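Trundulby Dirt Oval Lap Timer Kit

Home > Timing and Scoring > Club Kits > Trundulby

In stock. Ships in 3 working days.

If your club is still scoring heats with a clipboard and a stopwatch, you already know how the night goes. Two cars cross the line together, one scorer calls it one way, the other scorer calls it the other way, and the whole pit area is waiting on a lineup for the feature. The Trundulby kit was put together for small dirt ovals that run late models, street stocks and crates on the same card and want every lap scored the same way all night long.

We love this kit. We've had one running at our home track in Gultstead since March, through dust, mud and one truly awful rain delay, and the heat sheets are on the pit board before the cars are back on their trailers. Racers notice that!

What the kit does

A wire loop goes across the track at the start/finish line, buried under the clay. Each car carries a small transponder, and every time it passes over the loop the decoder in the tower logs the car number and the time. The scoring program turns that into running order, lap times, gap to the leader and a finished results page you can print or post online. It handles double-file restarts, scored-by-last-green-lap finishes and invert draws, so you can set it up to match the rules you already run.
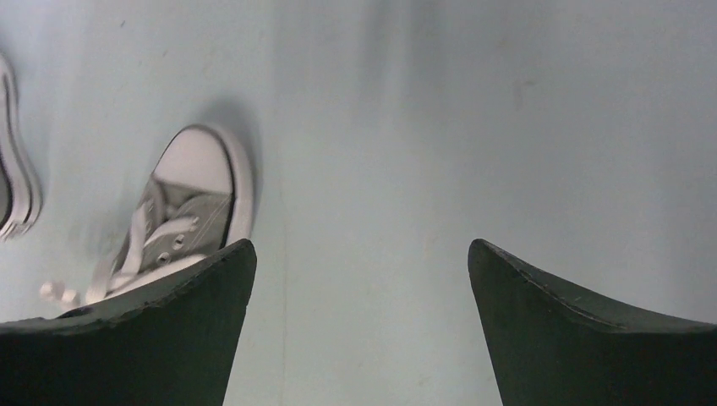 The decoder is made by Cidodix and has been the heart of the kit from the start. It sits in a steel case with a carry handle and runs from a wall outlet or a 12-volt battery, so a generator hiccup in the middle of the feature won't cost you the race. If the laptop freezes, the decoder keeps logging by itself and hands over the missing laps when you plug back in. We've pulled the cable on purpose during hot laps just to watch it catch up, and it's a lovely thing to see.

In the box

Cidodix decoder with power supply and battery leads
Track loop wire, enough for a straightaway up to 48 feet wide
Coax lead to the tower
27 rechargeable transponders with mounting pouches
Charging case
Scoring program on a USB stick, good for 3 computers
Printed setup guide and a laminated card for the tower

Extra transponders are sold one at a time or in packs of 11. They all talk to the same decoder, so you can start with what's in the box and add more when your car count grows (and we hope it does).

Mounting the transponders

Put the transponder in the same spot on every car in a class. On late models most people use the right rear frame rail, behind the axle, with the flat side facing the ground and nothing metal underneath it. Zip ties through the pouch are fine for a heat race. For a full season, rivet the pouch on and leave it there, then swap the transponder in at sign-in.

Charge them overnight before race day. A full charge covers a two-day show with plenty left over. The light on the side blinks green when it's ready and red when it wants to go back in the case.

Burying the loop

Cut the slot before you water the track. Go deep enough that the grader blade can't find it - ask whoever runs your grader how much they take off between heats, then go deeper than that. Tape the two corners, pack the clay back in tight and run the wheel packer over it a few times.

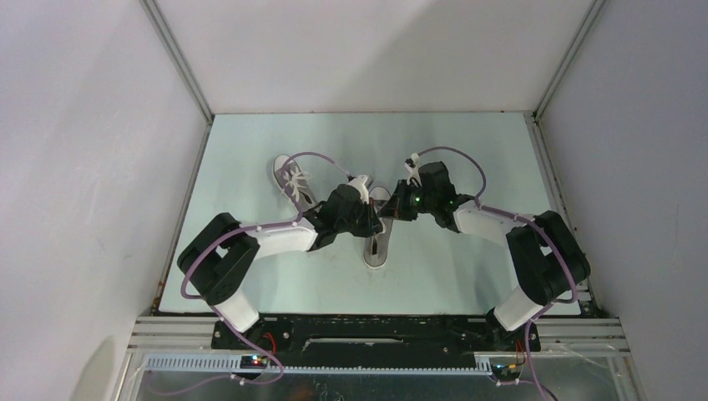
Can I use transponders we already own?

Older Tautahi units will work with the decoder after a free update, and the program lets you mix them with ours in the same race. Other makes use a different signal and won't be picked up. Send us the model printed on the back and we'll check it for you before you order.

Support and warranty

The decoder is covered for two years and the transponders for one. Loop wire is not covered once it's in the ground, but we keep it on the shelf and can usually get it out the door the same afternoon if you call before 2 p.m. We answer the phone on race nights too, right up to the last checkered flag.

Goes well with

Trundulby pit board display
Tautahi one-way race radios
Spare charging case
Tower printer, thermal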